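Moving into a rented flat, kitchen questions (dishwasher smell, dark drawers, hard water)

Posted in: Home and Household > Kitchens
January 2019
759 views

Junmont

Hello all, long-time reader, first time I've had to ask something. We moved into a rented flat back in August and on the whole I love it, but the kitchen is getting the better of me and I'd like some advice before I start ringing the letting agent every week.

The main trouble is the dishwasher. It runs, it drains (as far as I can tell), the plates come out looking fine, but there's a smell. Not a drains smell exactly, more like an old flannel. It's worst if we leave it shut for a couple of days, which happens a lot as there are only 2 of us and we don't make enough washing up to fill it. I've wiped round the door, I've put a cup of vinegar through on an empty cycle, and I've bought one of those lemon things that hang off the rack. The lemon thing just made it smell like an old flannel that had been near a lemon.

Second thing, and it may be connected, the glasses are going cloudy. We're in a hard water area and I've never lived in one before. I did put salt in when we arrived, but I'll admit I haven't looked at it again. There's a dial under the salt cap and I have no idea what it wants to be set to. It goes up to 4.

Last thing, much less urgent. The lower drawers are dark and they show every single fingerprint. I go over them with a damp cloth and they look worse than before I started, all streaks. What does everybody use?
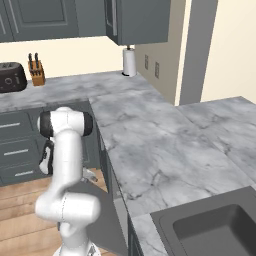
The kitchen, dark drawers at the back.

I'd rather not spend a fortune as it isn't our kitchen, but I would like to be able to open the dishwasher without holding my breath. Oh, and the landlord left a folder of instruction books and the dishwasher's is the one that's missing, of course. Thanks in advance!

Postero

Welcome! I've been through nearly all of this, so let me go in order, and sorry if it gets long.

The smell first. Nine times out of ten it's the filter. Take the bottom rack right out and look in the floor of the machine — on most of them there's a round plastic thing in the middle that twists anticlockwise and lifts out. Have a bowl ready and don't do it before tea. Ours hadn't been cleaned by the people before us and I won't tell you what was in it. Rinse it under the hot tap with washing-up liquid and go at the mesh with an old toothbrush. When you put it back make sure it's locked in properly, because if it's loose the bits go straight past it and into the pump.

While the filter's out, mop up whatever water is sitting in the well underneath with kitchen roll and feel about for anything hard. We found a cherry stone and a bit of broken glass, so wear a rubber glove.

Then the seals. You say you've wiped round the door, but did you do the bottom edge, the bit under the lip where the door hinges? The spray doesn't reach it on mine and it collects a sort of grey jam. Cotton buds are good for the corners. Do both sides of the rubber and fold it back as you go.

Spray arms next. They usually unclip or unscrew. Hold them up to the window and if you can't see daylight through the little holes, poke them out with a cocktail stick. In a hard water area they clog with scale and then the top rack never gets a proper wash.

After all that, run it empty on the hottest programme it has. I'd leave the vinegar alone myself, as I've read that too much of it isn't kind to the rubber, and use a proper dishwasher cleaner or some citric acid from the baking aisle. I put 100 g in the bottom, no tablet, and off it goes.

And the habit that made the biggest difference for us was leaving the door open when it's finished. Not wide open, you'd go flying over it, just let down a bit so that the steam gets out. Once a week I drop it all the way and give the inside of the door a wipe as well.

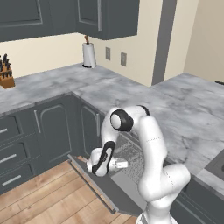
Door folded down, rack inside.

With so few dishes, try the rinse or prewash programme on the days when you're not going to run it. It takes a few minutes and hardly any water, and it stops the egg and porridge from setting. Or scrape everything really well, that helps too.

Now the salt. Cloudy glasses in hard water almost always means the salt has run out or the dial is set too low. Have a look on your water company's website, you put in your postcode and it tells you how hard the water is. If it says hard or very hard I'd turn the dial to the top and see how you go. Fill the salt right up (it'll spill, it always does) and run a cycle straight afterwards so the spilt stuff doesn't sit on the metal. Top up the rinse aid at the same time. Try rubbing a cloudy glass with a bit of vinegar: if it clears, it's limescale and you can save the lot. If it doesn't, the glass is etched and I'm afraid that's that.

For the instruction book, there's normally a sticker on the edge of the door with the model number. Type that into the maker's site and you can nearly always download it.

Can't help with the drawers, mine are dark too and show everything.

Tse

just get rid of it and wash up by hand, 2 people don't need a dishwasher. had one for years and it was more bother than the washing up

Josten

Bit harsh, Tse! It came with the flat, they can't very well put it out on the pavement.

I can do the drawers. We've got dark fronts in our kitchen and I tried everything, including a spray that cost more than the curry we had that night. What works is two microfibre cloths. Get one barely damp with warm water and a tiny drop of washing-up liquid, wipe, then go straight over it with the dry one before it has a chance to dry by itself. Streaks are nearly always too much soap. Don't use fabric softener when you wash the cloths, either, it leaves a film on them and you end up spreading that about. And please stay away from cream cleaner or anything scratchy, you don't want that coming out of your deposit.

If there's a greasy patch round the handles (there is on ours, I blame the toast) a splash of white vinegar in the water shifts it, but rinse it off after.

I agree with everything Postero said on the dishwasher. Only thing I'd add is to check the waste hose under the sink. It ought to loop up high under the worktop before it goes down to the drain. Ours had slipped off its hook and was lying flat on the cupboard floor, so dirty water was creeping back into the machine and sitting there. Cable tie, job done, and the smell was gone by the weekend. If yours is cracked or leaking, that's one for the letting agent and they should be paying for it.

Junmont

Thank you both (and Tse, I have shown your answer to my other half, who agrees with you and never washes up). Filter came out last night. I'm not going to describe it. Hose looks all right, and the dial was on 1! Have put it up to 4 and bought a big bag of salt, and I'm off to find some microfibre cloths at lunch.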